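Aug 6, 2025

# Washing and storing a padded jacket

I wash winter coats in summer, when they can take two days to dry without being missed. My oldest is a synthetic-filled one bought in Lerno. It weighs 743 g by the kitchen scales, and I write the weight down before each wash. If the figure afterwards is higher, there is still water in the filling.

Settings used this year: 30 ml of liquid soap, no softener, slow spin, extra rinse. The Tritidel machine has a 40 degree synthetics programme and a 20 degree one. I use the cooler one unless the collar is greasy. Zips closed, pockets emptied, hood unclipped. 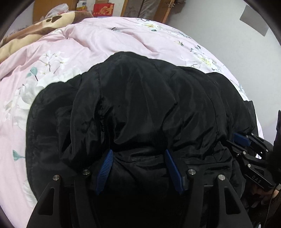 Black padded jacket on the pink duvet.

Drying is the slow part. Synthetic filling holds water along the seams, so I lay the coat flat on an airer and turn it every few hours. In May I tried hanging a lighter one, a Gounder of 464 g, and the filling slid down towards the hem. It took over an hour of pinching and shaking to even it out.

For storage I fold loosely into a cotton bag. Vacuum bags save a lot of shelf space, but the filling in my old Skuvov coat never came back to its full thickness after one winter in one.

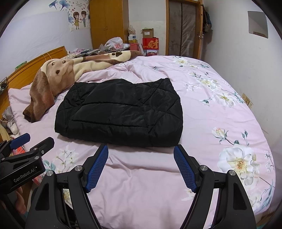 Can a down coat be washed the same way?

Mostly the same, with a soap made for down and a much longer drying time. Break up the clumps by hand each time you turn it.

The spare airer is still missing a foot, so the next coat waits until I find a replacement.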